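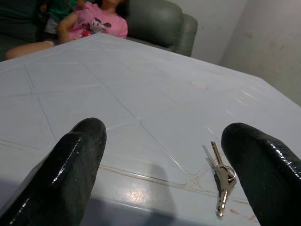
Split ring

A split ring (most people where I grew up just say key ring, and so will I half the time) is a piece of springy wire or flat strip wound into a circle a bit more than once, so that the turns lie against each other and you can work a key in between them. It's one of those things you use every day and only think about when it takes off a piece of your thumbnail.

I've been writing these hardware pages for the Clenden library for a while now, and this one gets more mail than hinges and cup hooks put together, so I've redone it.

How it works

The ring has two ends, and each one lies flat on the turn next to it. Pry one end up, slip the hole of the key over it, then push the key along until it has gone all the way around and drops free inside the circle. The spring in the metal closes the gap behind it. There's no latch, no screw and no moving part, and I think that's pretty great!

Steel is the usual stuff, often with nickel plating over it. You also see brass, which looks lovely and goes soft on you, and stainless, which is stiffer and murder on the fingers. Rings come in round wire and flat wire. Flat wire sits better in a pocket, round wire is easier to open, and people get oddly heated about which is right.

Sizes

Rings are sold by outside width. In the small shops in Dastia the common ones run from the tiny kind you'd put on a zipper pull up to big janitor rings 50 millimeters across. I once weighed a full janitor ring there on a kitchen scale (ring, keys, a bottle opener, the lot) and got 126 grams, and I wouldn't want that hanging off a car ignition.

Getting one open

- A staple remover is the best tool I know. The teeth slide right into the gap.
- A thin coin works if the ring is big.
- Split ring pliers, the kind sold for fishing lures, have a little hooked tip on one jaw. Worth it if you do more than a few a month.
- Fingernails work too, but please don't.

If a ring won't close flat again afterward, it's been stretched. Throw it out. I kept a stretched one going for a whole winter and lost the shed key in March.

Other uses

Anglers put split rings between a lure and its hook so the hook can swing. Dog tags hang on them, and so do curtain weights, pocketknives and the tags on hotel keys, back when hotels had those. The old Norach hotel had a board with 109 hooks behind the desk, each with its own ring and a brass fob too heavy to walk off with by mistake. The board is in the Crenshaw museum now, on the stairs, and you can visit it any day but Friday.

Related things

A jump ring is a single turn with a plain gap, used in jewelry, and it opens by twisting sideways. A carabiner has a hinged gate. People mix both up with split rings, and store labels don't help.

See also: Key blank, Snap hook, Lanyard, Spring steel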